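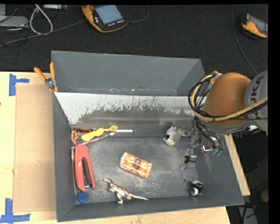 Divided metal bin, Pundwood sorting room: plush bird-like toy, toy dinosaur and patterned package in the front compartment.

To: Trivholm member sites
From: Collections Office, Ekcombe
Subject: Re: [toy-lending] Divided bins and mixed contents

Thank you to the Pundwood site for the message quoted below. The office has reviewed the questions and replies as follows, for the benefit of all sites on this list.

On Tue, Pundwood Sorting Room wrote:

> We have begun using the divided metal bins for returned items in place
> of the canvas tubs. Staff would like guidance on three points.
> First, may plush and hard toys share the front compartment, or should
> plush go to the rear? Second, where do we put packaged items that come
> back among the toys? Third, the coating on one divider is badly
> scratched and dark metal is showing along the upper part. Do we
> withdraw the bin?
> We have 600 items still to sort before the April lending period.

1. Plush and hard toys. Both may be placed in the front compartment on arrival. The rear compartment is reserved for items set aside for repair and should otherwise be left empty. Plush toys are to be moved to the laundry shelf at the end of each sorting session and entered on the sheet under "soft," including small animals and birds.

2. Packaged items. A package found among returned toys is not to be cataloged until its contents have been checked. If it is a food item, it must be discarded. If it is play food or part of a set, please match it to the set list before assigning a number. Sites should not rely on the printed pattern or emblem alone, as several play kitchen pieces closely resemble the real product.

3. Worn coating. Scratches to the divider do not by themselves require a bin to be withdrawn. Please run a gloved hand along the worn area. Where the coating lifts or an edge can be felt, stop using the bin for plush and report it to this office. Bins supplied through Sayegh may be recoated at no charge to the site. Please do not paint over the worn area locally.

Sites are also reminded that animal figures with long tails or thin legs should be laid flat on the bin floor, with nothing stacked on them. Breakage of this kind accounted for most of the repairs in the last return.

The current catalog stands at 2,392 items, of which 1,129 are out on loan. Revised tally sheets will be sent with the next delivery. Sites needing more than 2 pads should reply to the office directly and not to the full list.

Collections Office
Ekcombe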